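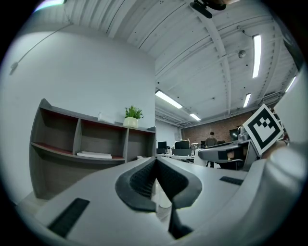 Search the archives Enter keywords

Hi all,

Sipho asked on Friday how the hand-held demos are going, so I'll answer on the list. I've now done 155 with the two grippers and I'm getting a lot smoother — my first ones were all stops and starts. One habit I'm trying to pick up is checking both marker cards before I begin. The one on the other gripper can tilt a good way over, even with the arm out at mid-height, and I'd like to know how much tilt the tracking will put up with. Gaspard, do you have a number for that?

Sipho Steyn wrote:
> Are you still resetting between every demo? At Ultach we
> stopped doing that and got to 200 much faster. Also, do you
> start with the jaws up or down?

Yes, still resetting, mostly out of stubbornness!
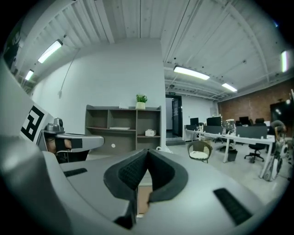
As for the starting pose, I go jaws up, with both grippers in front of me, and hold still for a breath before I move. I like having something fixed in view when I do it, and the shelving unit with the plant on top works nicely against that plain white wall. Clémence prefers to start facing the desks. Her replays look just as clean as mine, so maybe it's all superstition — but I'd love to hear what the rest of you do.

I'll keep going until I hit 200 and then send Gaspard the lot.

Cheers,
Gaëtan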